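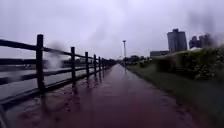 移動ロボット実習 講義資料
屋外経路追従のための実演データ収集
担当:ディビナ・エストレリャ
実習補助:ジェイソン・ガッチャリアン、クリスティン・エスピリトゥ
改訂:2022年2月27日

1. この回の範囲

前回は、カメラ画像を入力、操舵角と速度を出力とする模倣学習の枠組みを説明した。今回はその学習に使う実演データの集め方を扱う。ネットワークの構造や損失関数の話はしない。前回の資料の後半にまとめてあるので、忘れた人は先に読み直しておくこと。

対象の課題は、川沿いの舗装路を人の操作なしで直進し、路面の中央付近を保つことである。走行台車はPrarnar、記録ソフトはTremerを使う。どちらも実習室の端末から設定できる。川沿いのコースは授業ではDizon区間と呼ぶ。片側に柵と水面、反対側に草地と植え込みがあり、見通しのよい直線が続く。

直線路の追従は簡単な課題に見えるが、初年度の受講者の多くがここでつまずいた。晴れた日の走行だけで学習させたモデルを曇りの日に走らせると、路面と草地の境目を見失って蛇行した。雨の日はさらに悪く、発進してすぐ柵のほうへ寄っていった。モデルの容量を増やしても改善せず、データを取り直したら直った。この経緯があるため、今の実習では収集に多くの時間を割いている。

2. 用語

エピソード:操作者が記録を開始してから停止するまでのひと続きの走行。長さは問わないが、途中で記録が途切れたものは一つのエピソードとして扱わない。

実演:操作者が送信機で台車を動かし、その指令値と画像を同時に記録すること。

復帰実演:台車をわざと中央から外れた位置や斜めの向きに置き、そこから中央に戻すまでを記録したもの。

条件ラベル:天候、路面、時間帯、レンズの状態など、エピソード全体に付ける情報。フレームごとには付けない。

保留:使うかどうかその場で決められないエピソードに付ける印。収集班では削除せず、必ず点検班に回す。

3. 収集の手順

3.1 出発前

バッテリー残量と記録媒体の空き容量を確認する。Tremerの時計を実習室のサーバーに合わせる。時計合わせを忘れると、画像と操舵指令の対応がずれたまま保存され、後から見つけるのが難しい。過去に一日分をまるごと捨てたことがある。

カメラの露出は自動、ホワイトバランスは固定とする。取り付け角度は台車側の刻線に合わせ、ねじを締めたあとで手で軽く押して動かないことを確かめる。角度を変えたデータを混ぜたい場合は、別の収集計画として申請すること。

雨天の場合は防水カバーを付ける。カバーの窓は出発前に乾いた布で拭く。走行中は拭かない。

3.2 最初の記録

開始地点に台車を置き、動かさずに短いエピソードを一つ記録する。これは静止基準と呼び、点検班が画像の傾きと明るさを見るために使う。静止基準には学習用の印を付けない。

3.3 通常の実演

操作者は台車の斜め後ろを歩く。台車の前に出ない。速度は歩く速さに合わせ、止まるときはゆっくり止める。操舵は小さく、早めに入れる。大きく切って戻す癖のある人は、実習室の廊下で練習してから参加すること。

歩行者や自転車が来たら台車を端に寄せて停止し、通り過ぎてから再開する。停止中も記録は続けてよい。ただし停止の理由を備考欄に書く。「歩行者」「自転車」「犬」程度の短い書き方でかまわない。停止の実演を学習に含めるかどうかは課題によって変わるので、収集の段階では選ばない。

3.4 復帰実演

通常の実演だけで学習すると、モデルは中央から外れた状態をほとんど知らないまま走ることになる。少し外れると見たことのない画像になり、誤差が積み重なる。前回説明した分布のずれの問題である。

復帰実演では、台車を柵側または草地側に寄せてから記録を開始し、中央に戻ったところで停止する。中央から外れていく部分は記録しない。外れていく動きが入ると、モデルはそれもまねる。左右の回数は同じくらいにそろえる。受講者は柵側を怖がって草地側ばかり取る傾向があるので、班長が途中で表を見て調整する。

3.5 戻ってから

媒体をサーバーに移し、ファイル数と台車側の表示が一致することを確認する。一致するまで媒体を初期化しない。条件ラベルはその日のうちに入力する。翌日になると、どのエピソードで雨が弱まったかを思い出せない。

4. 雨天時の画像

雨の日に集めたデータには、晴れの日にない特徴がいくつもある。点検班と学習班の両方が知っておく必要があるので、まとめて書く。

路面の反射。濡れた舗装は空の明るさを映し、同じ舗装でも手前は暗く、遠くは明るい色に見えることがある。色だけで路面を見分けるモデルはここで失敗しやすい。初年度のモデルの失敗も、遠方の明るい部分を路面外と見なしたことが一因だった。

柵の映り込み。支柱の像が路面に縦に伸びる。柵と映り込みがつながって見えるため、柵の根元の位置があいまいになる。人は奥行きの知識で補えるが、画像から直接操舵を出すモデルには強い縦線が入力されるだけである。乾いた路面のデータしか見ていないモデルが、映り込みに反応して操舵を大きく切った記録が残っている。

水滴によるぼけ。カメラの前面に付いた水滴は、白っぽい丸いにじみや、暗いしみのようなにじみになる。位置は走行中に変わることもあれば、しばらく同じところにとどまることもある。柵の支柱の輪郭に重なると、その部分だけ形が崩れる。

コントラストの低下。曇天では影がほとんど出ない。遠くの木や建物は灰色にまとまり、細部は読み取れない。経路の先端が霞んで見えなくなることもあるが、操舵に効くのは主に手前から中ほどの範囲なので、先端が見えないだけの画像は使用可とする。

草地の縁。雨のあとは草地に暗い部分ができ、舗装との境目が見分けにくくなる。台車の動きによるぶれが加わると、さらに難しくなる。縁の近くからの復帰実演は、雨天でも必ず取ること。

どこまでの水滴を許すかは毎回議論になる。この授業の基準は次のとおりとする。人が画像だけを見て路面の左右の縁を指でなぞれるなら使用可。片側でもなぞれない状態が続くなら保留。全体が水で覆われて何も判別できないなら不可。迷ったときは保留にする。 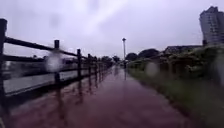
5. 条件の配分

昨年度の収集では、全部で600を超えるエピソードが集まった。量としては十分だったが、内訳を調べると雨天は41しかなく、そのうち復帰実演は2だった。晴天の走行をいくら足しても、雨天での成績はほとんど変わらなかった。集めやすい日に集めたものがそのまま配分になっていたということである。

今年度は収集計画の段階で、天候、実演の種類、進行方向の組み合わせごとに目標を決める。目標に達した組み合わせはそれ以上取らない。空いた時間は足りない組み合わせに回すか、点検に使う。

進行方向を分けて記録する理由も書いておく。行きでは柵が左に、帰りでは右に来る。片方だけで学習したモデルは、柵を目印にして走ることを覚える場合があり、帰り道で正しく走れない。画像を左右反転して補うこともできるが、そのときは操舵の符号も必ず反転させる。昨年度、クリスティン・エスピリトゥの班がこの符号の誤りを見つけるまでに長い時間がかかった。損失はきれいに下がっていたので、学習曲線からは気づけなかった。

6. 分割

学習用、検証用、評価用への分割はエピソード単位、できれば収集日単位で行う。フレーム単位で無作為に分けてはならない。連続したフレームは互いによく似ている。同じ柵の同じあたりを少しずれた位置から写した画像が学習用と評価用の両方に入れば、評価は暗記の確認になる。

アルネル・カスティリョが作った比較用のモデルは、フレーム単位の分割で検証の一致率が99パーセントになった。同じモデルを別の日の区間で走らせると、植え込みの手前で停止させるほかなかった。この比較の記録は共有フォルダにあるので、分割の章の宿題に取りかかる前に見ておくこと。

水滴についても同じ注意がいる。ある水滴が同じ位置に付いたまま長く走ると、その位置のにじみと特定の操舵が結び付くことがある。雨天のデータは短いエピソードに分けて取り、合間にカバーの窓を拭く。拭いた時刻は備考欄に残す。

7. 点検

点検班は各エピソードについて、最初、中ほど、最後の画像を開き、そのあと早送りで全体を見る。見る項目は次のとおり。

画像の傾きが静止基準と合っているか。
画像と操舵指令の時刻がずれていないか。
操作者の手や足が写り込んでいないか。
人の顔が判別できる大きさで写っていないか。写っている場合はぼかし処理に回す。
条件ラベルと画像の内容が食い違っていないか。
復帰実演に、外れていく動きが含まれていないか。

時刻のずれは目で見つけにくい。操舵を入れた瞬間と、画像の中で経路の消失点が横に動き始める瞬間を比べるとわかりやすい。Zilora形式に変換したあとなら、両方を同じ時間軸で表示できる。直線をまっすぐ走っているだけのエピソードでは比べようがないので、復帰実演で確かめる。

点検は収集した本人以外が行う。収集した人はその日の様子を覚えているため、画像に写っていないことまで条件ラベルの根拠にしがちである。「雨」と書かれていても、画像で確認できるのは路面が濡れていることまで、という場合がある。ラベルには「降雨」と「路面の濡れ」を別の欄で用意した。降っていたかどうかは収集班の記録に従い、路面の状態は画像で判断する。

8. 班と役割

収集班は操作者、記録係、周囲の見張りで構成する。見張りは端末を見ない。操作者は続けて長く担当せず、適当なところで交代する。同じ人の操作ばかりになると、その人の癖が学習される。操作者の名前は記号に置き換えて条件ラベルに入れる。

雨天の日の出発可否はミラグロス・ベルモンテが決める。強風のとき、川の水位が上がっているとき、雷の予報があるときは中止する。小雨なら原則として出る。雨具は各自で用意すること。傘は手がふさがるので認めない。

9. よくある質問

操作に失敗したエピソードは消してよいか。
消さないこと。「失敗」の印を付けて残す。模倣学習には使わないが、後半で異常検知を扱うときに使う。

水滴を画像処理で後から合成すれば、雨の日に出なくてもよいのではないか。
合成は補助として使ってよい。ただし、路面の反射や映り込みまで合わせて再現するのは手間がかかる。評価用には合成画像を入れない。

遠くに小さな暗いものが写っていて、人か物かわからない。
わからないままにしておく。備考欄に「遠方に不明物」と書き、推測で人や自転車のラベルを付けない。同じエピソードの後のほうで近づいて判別できたなら、そのときの画像番号を添えて書く。

カメラを二台にしたい。
今年度は一台で統一する。

10. 次回までの課題

各班で収集計画の表を作り、共有フォルダに提出する。表には天候、実演の種類、進行方向、目標数、担当者を入れること。昨年度の内訳表を書き写しただけのものは受け取らない。

あわせて、昨年度の雨天エピソードから各自が一つ選び、第4節の基準で使用可、保留、不可を判定して、理由を数行で書く。同じエピソードを選んだ人どうしで判定が分かれた場合は、次回の冒頭で取り上げる。判定をそろえてから提出する必要はない。

最終の走行評価は6月に行う。評価当日の天候は選べない。

共有フォルダの閲覧権限がまだない人は、ガッチャリアンに連絡すること。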